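Can a machine lay the table yet? Almost, says Vatstead lab

Anyone who has ever stood over a sink full of breakfast dishes and wished somebody else would deal with them may be glad to hear how things are going at Sestus, the small robotics firm in Vatstead, where a two-armed machine called Ralik has spent most of May learning to handle mugs.

It sounds like a modest ambition, and Géza Kun, who runs the project, is the first to agree. "My mother asked me when it will do the ironing," he told us over a very good cup of coffee (made by hand, I should add). "I told her we are still on cups, and she was kind about it."

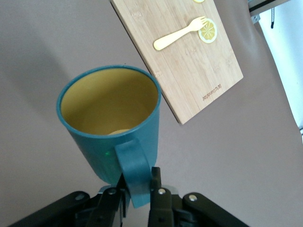
A teal mug held by its handle, with toy lemon slices and a fork on the board behind.

The trouble with a mug, it seems, is that there are so many ways to pick one up. People switch from handle to rim without a thought, depending on where the thing is going next, while a machine has to be taught each hold and then taught when to use it. Of 733 tries logged this month, Kun says, 486 ended with the mug where it was meant to be, and he would like that to be a good deal better before anyone trusts it with the family china.

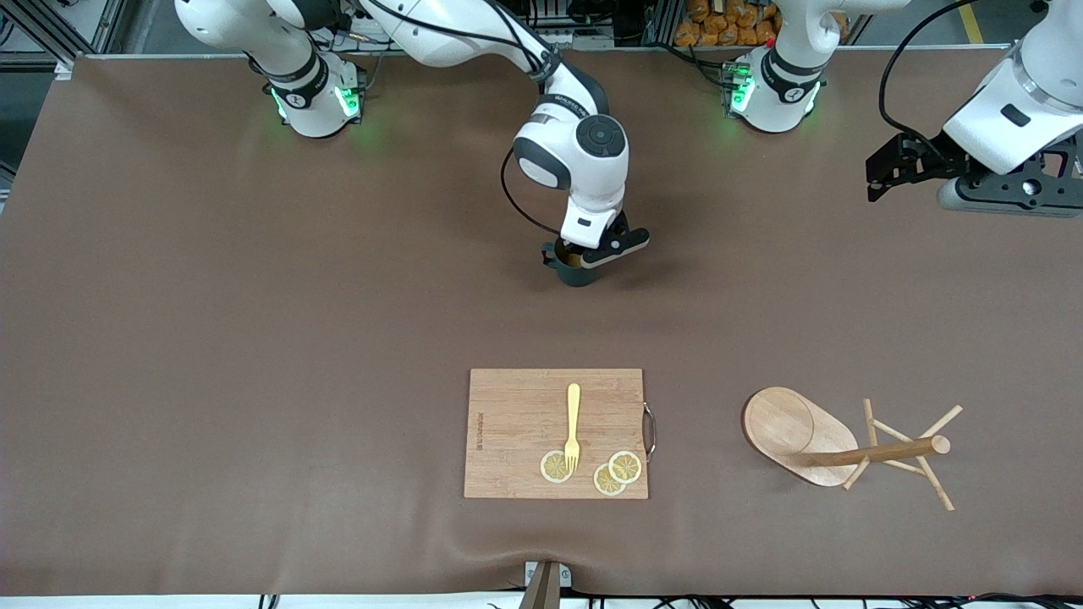

Speed is the other sore point. Viktória Pap, who times the runs, reckons that clearing a small table takes the machine 159 seconds on a good day, and she can do the same job herself while talking on the phone. She is cheerful about it all the same, and thinks simple kitchen chores will come well before laundry, as cloth never lies the same way twice and a mug at least keeps its shape!

Neighbors who would like to see for themselves are welcome at the Sestus open house on Saturday, from 10 in the morning. There is room for 100 visitors, and children are very welcome.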